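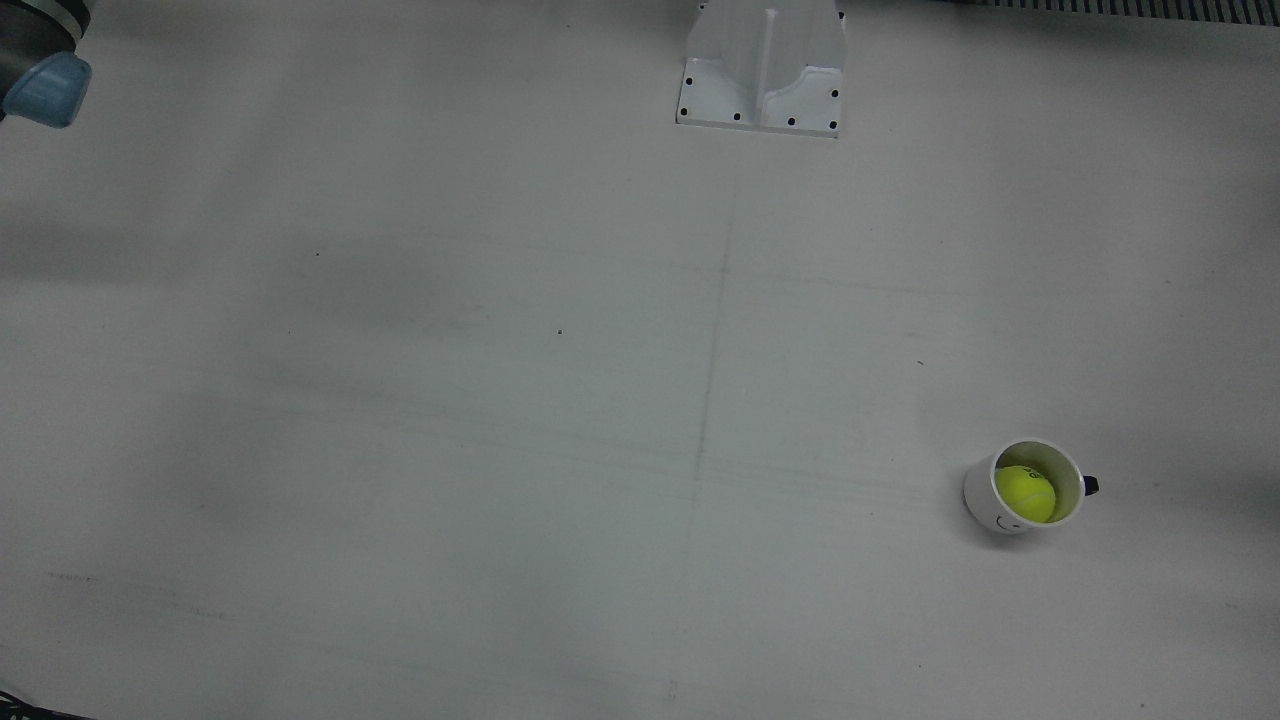 What is this project, in plain words?

It's a two-armed robot setup that a handful of us put together in a shared workshop called Plurlow, with the goal of getting it to do small tabletop jobs by itself. I answer the emails, so I wrote this page, and I keep adding to it whenever the same question lands in my inbox three times.

Did you build the arms yourselves?

Oh no, no, no. I would still be sanding gears! We bought the arms secondhand and put our work into everything else: the mounting, the wiring, the hand adapters, the table, the software that ties it all together. Clifford Campbell drew up the adapters in one weekend in February and we've only redone them twice (okay, two and a half times, one of them was more of a file job).

How much did it cost?

More than I told my family. The arms ate most of the money, and after that we kept a stricter list. The table, the framing and all the bolts came to 3000 dollars, and the bolts were a bigger slice of that than you'd think. The hands were 4000 dollars and I'm not sorry, they're my favorite part. Cables and connectors added 396 dollars, mostly in dribs and drabs.

Why is the table white?

Two reasons. Our software finds things much more easily on a plain light surface, and I can find a dropped M3 screw on it too. The downside is that it shows every single mark. I used to scrub it once a week and now I just wipe it down and let the scuffs be. If you're doing the same, go matte. Our first top was glossy and the glare from the overhead lights drove us up the wall.

How do you route the cables on the arm?

Strap them along the outside of the links and leave a loop near the wrist so it can turn. I first ran ours nice and tight because it looked so clean, and then the wrist rotated and yanked a connector right out. Now I move the arm slowly to the far end of every joint by hand before I close up a strap. It takes an evening. Put some music on.

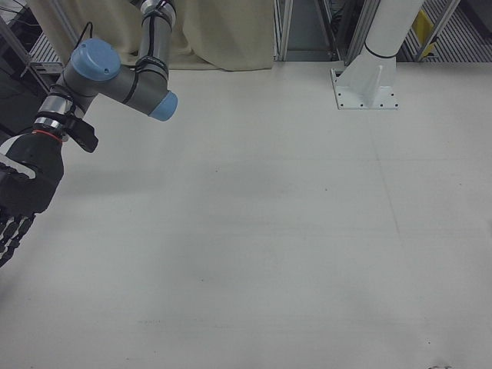

Software and computers

What runs the thing?

A mini PC, mostly. We have an ROG one on the side table and it's been great, small and easy to shove out of the way. The control program is called Nosier (Tâm Thân named it, I was outvoted), and it talks to the arms over a wired network. Please don't try this over Wi-Fi! I did, for one afternoon, and the arm moved like it was thinking about its taxes.

A laptop is handy next to it for editing code, and we plug a regular monitor in when something needs real debugging. The side table does get crowded, with the power strip and all those black cables and somebody's cup. 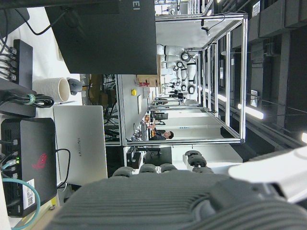
I've asked people to keep drinks away from the electronics and I've broken that rule more than anyone, so I've stopped bringing it up at meetings.

Do I need to know how to code?

A little Python will get you pretty far. Hala Moussa came in knowing none and was writing her own pick-and-place routines by the end of the spring. Start by changing numbers in a script that already works, and keep a copy of the original.

Is it safe to be near when it's moving?

Treat it like a table saw. We keep speeds low, one person stays on the stop button whenever anything new is running, and no hands go over the table until the arms are parked. Tie your hair back, too.

Can I get the files?

Sure, send me a note and say which parts you're after. The adapter drawings are ready to share. The table plans are a mess, but I'll send them if you promise not to judge my handwriting. They were last updated Oct 5, 2021.

Can I come by and see it?

Please do! Ask for me (Morenike) at the front, and give me a couple of days' notice so I can make sure one of us is there to run it.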